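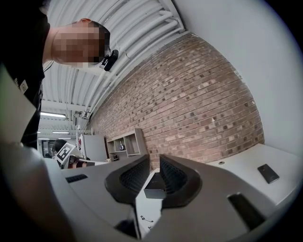

People at work in the renewed ground-floor room at Clodberg Yard, with its brick wall, ribbed white ceiling and light gray cube shelving.

FOR RELEASE IN NOVEMBER

Clodberg Yard Opens the Doors of Its Renewed Shared Workroom

Brick wall kept, ceiling painted, and a good deal more places to put things down

CLODBERG – After a long summer of dust sheets, paint cans and more cups of coffee than anyone cares to remember, Flastoron is delighted to announce that the big ground-floor workroom at Clodberg Yard is open again. The room covers 1,030 square feet and is shared by 6 small firms and studios, all of whom put up with a great deal of noise while the work was going on and have our warmest thanks for it.

Those who knew the room before will be glad to hear that the brick wall is still there, and still bare. There was a time last winter when the plan was to cover it over and paint everything one color from end to end. Tenants wrote in, some of them at length, and we listened. The bricks have been brushed down and otherwise left to be themselves, in all their tans and rusts and grays, and they meet the smooth white wall at the corner quite happily. We think it was the right choice, and we are grateful to everyone who took the trouble to say so.

Overhead, the ribbed ceiling is now white all the way across, and so are the pipes and conduits that run along it in bundles. We did get a price for boxing them in. It would have lowered the room and made every future repair a ladder-and-crowbar affair, so the money went into storage instead, and the pipes got two coats of the same white as the ceiling. The fluorescent strip lights stay too. They give a good plain light to work by on a dark afternoon, and the tenants who sew, glue and solder for a living told us very firmly that they wanted nothing moodier.

Most of the budget, though, went on the humble business of having somewhere to keep things. The room was fitted out by Benitz, whose team measured it twice over and then spent a full morning simply watching how people used it – where the bags got dropped, which corner filled up with parcels, how far a person will walk to put away a roll of tape (not very far at all, as anyone with a kitchen drawer could have told us).

Out of that morning came the light gray shelving unit that stands below the brick. It has open square compartments with no doors and no lids, and that was a deliberate decision. In the old arrangement, closed cupboards had a way of swallowing things whole, and a jar of screws could go missing for a year and a half. With open cubbies you can see what is in each one from across the room, and small odds and ends have a spot of their own near the top where they are easy to reach. A tall pale gray cabinet stands beside the shelving for the things people would sooner not look at, which in our experience means spare cables, cleaning supplies and the holiday decorations.

The color caused some lively discussion. Samples of blue, green and a rather cheerful yellow were left out in the room for two weeks so that tenants could live with them a little. The pale gray won in the end, mostly on the grounds that the brick already has plenty going on and everything else ought to let it get on with the job. We will admit that the yellow had its supporters, and a pot of it has been kept back for the kitchenette upstairs.

Flastoron took over the care of Clodberg Yard with the aim of keeping it useful to the kind of people who make, mend and try things out, and the workroom has always been the heart of it. Over the past year 2,774 bookings were made for time in the room, from full-day sessions down to the half hour before lunch when somebody just needs a big clear surface. The old shelves were never meant for that sort of traffic, and the last of them had been propped up at one end since the spring. They have since gone to a new home in the yard's bike shed, where nobody asks very much of them.

Plastering and paintwork were carried out by El Khatib, a family decorating firm from just along the road, who worked evenings for most of the job so the daytime bookings could go ahead wherever possible. If you stop by, do look along the line where the white wall runs into the brick. It is a small thing, but it was done with real patience, and we have caught several visitors running a finger down it.

Booking and visiting

The workroom can be booked by tenants in the usual way through the front desk. Neighbors and local groups may now book it as well, in the evening from 6:30 p.m., and the shelving has compartments set aside for groups who come back regularly and would like to leave a box behind between sessions. Please put a label on it. Unlabeled boxes will be kept for a month and then opened, with some curiosity, by the desk team.

An open house will be held later in November, with cider, cookies and a chance to look around. The time will be posted on the yard gate as soon as it is settled. Children are very welcome with an adult, and the step-free entrance is at the side, past the bike shed.

About Flastoron

Flastoron looks after shared working spaces in older buildings, Clodberg Yard among them, and lets them to small firms, studios and community groups.

About Benitz

Benitz designs and installs storage furniture for workshops, schools and offices.

Press contact

Flastoron Press Desk, Clodberg Yard. Further pictures of the workroom and details of the fit-out are available on request from the front desk.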